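Detergent is a substance that helps water carry off grease and dirt. The word covers powders, liquids, bars and the small sealed packets that every household seems to own and few measure correctly.

Before detergents there was soap, made from fat and ash. Soap works well until it meets hard water, at which point it forms a gray scum and settles on whatever was being cleaned.

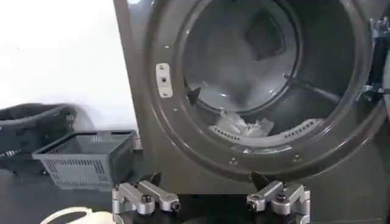 The town of Brirncombe, whose water is among the hardest in its region, had 77 soap boilers at the height of the trade and, by most reports, the dullest shirts. The Hitum works later sold a powder there under the name Drulgate, packed in boxes of 524 grams — a weight the firm never explained.

Dosage is the subject's long-running quarrel. In a survey of 2,120 homes, the historian Radka Mujić found that 67 percent used more than the label advised, many of them double. 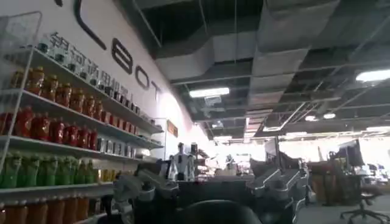 Enzymes, added to break down stains such as egg and blood, let people wash at lower temperatures. Scent does no cleaning at all — it remains the main thing buyers mention.

See also: Bleach; Fabric softener; Magbanua process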